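Kimovico tabletop tidying set -- read me first

Hello! I'm Ineke, and I put this set together with Ruben De Smet and Iveta Vrabec. It's a collection of short recordings of small household bits being put away into cups, tubs and boxes on a table. I've tried to write down what I kept having to explain by email, so it wanders a bit.

What's in it

There are 900 recordings, sorted into 4 folders by what the things get put into: cups, tubs, lidded boxes and drawers. The cups folder is the biggest, with 300, and it's the one I'd start with. Every recording has a one-line note saying what was meant to go where. The notes are in plain English and I wrote most of them late in the evening, so please forgive the odd "teh".

The things themselves

Nothing fancy. I raided my own kitchen first and then the cheap shelf at a shop called Cemel (lovely place, terrible car park). You'll find little bottles, pegs, corks, sponges, teaspoons, a tape measure, that sort of stuff. The full list is in objects.txt, with sizes where I remembered to measure. Bottles are listed by cap colour, which made sense to me at the time -- the bottles themselves were too alike to tell apart by name.

Names of the cups

We go by colour and nothing else. Ruben wanted to number them and I won that one. If you see "teal" in a note it means the light blue cup, because Iveta and I never agreed on it and some of her notes went in before I could fix them. Both words are fine and I've left them mixed. Left and right are always as you look at the table from the front.

Known muddles

17 recordings in the tubs folder have a note that belongs to the one before. They're listed in muddles.txt and I do mean to sort them out by September. The drawers folder has no sizes at all, sorry! And "put away" only means the thing ended up in the container. Leaning, upside down, sticking out of the top, it all counts.
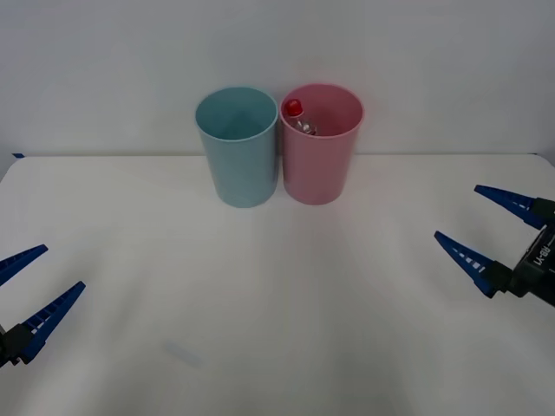
Do the cups have to stay in the same order if I set up my own table to match?

Any order will do, as long as your notes name the cup by its colour and you keep to one word for each.

Using it

Help yourself for teaching or research, and please mention Kimovico somewhere. Corrections go to Iveta, who is much quicker at answering than I am. If you add objects of your own, put them at the bottom of objects.txt so the old line numbers still work.

Last changed 2022-05-28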